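**Getting dark scuff marks off a grey two-section bin?**

Posted by Meifang Ye, Wed 1 February

I look after the odds and ends bins at our tool library in Ustham. One of them is a big grey open bin with a sloping divider across it, a narrow section at the back and a wide one at the front. The divider has gone dark and patchy on its lower half and the floor is smudged through the middle. I've tried dish soap and a cloth, then bicarb paste left on for 15 minutes. The grey on my cloth was the only result. I'm not sure if this is dirt or if the surface has worn through.

It only holds small stuff, so I don't want to spend up on a new one. A replacement is 297 dollars from Gashaw before freight.

**Clyde Dvorak**

Just flip it over and use the other side lol. Or paint it.

**Radomir Ionescu**

Run a fingernail across the edge of the dark patch. If you feel a step, the top layer has worn off and no cleaner will bring the colour back. If it feels flat, it's probably a stain, and a melamine sponge with a bit of warm water should shift some of it. Try a corner first, because those sponges dull a shiny finish.

Ours is in much the same state and I stopped worrying about it. The colour doesn't affect what you keep in there.
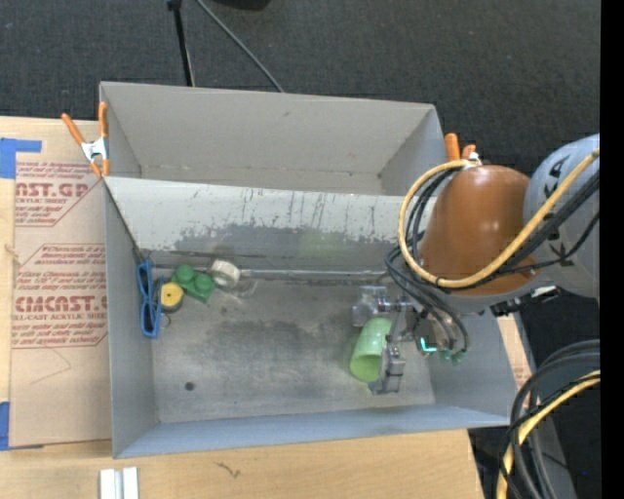
*Our bin, small bits in the back left corner of the front section, white roll on its side near the divider.*

If you do want to tidy the scratches, wet and dry paper at 400 grit, used wet and with light pressure, takes the sharp edges off. Rinse well afterwards. Don't paint the slope – things slide down it all day and you'll have flakes in everything by April.

A rubber mat cut to fit the floor is the other option. It hides the smudges and rolls of tape don't wander as much. Measure the floor itself, as the top opening may be wider.

**Baltasar Ojeda**

Agree on the mat. I got an Ostix offcut for 5 dollars and cut it with a utility knife. Leave it unglued so you can lift it out and wash it.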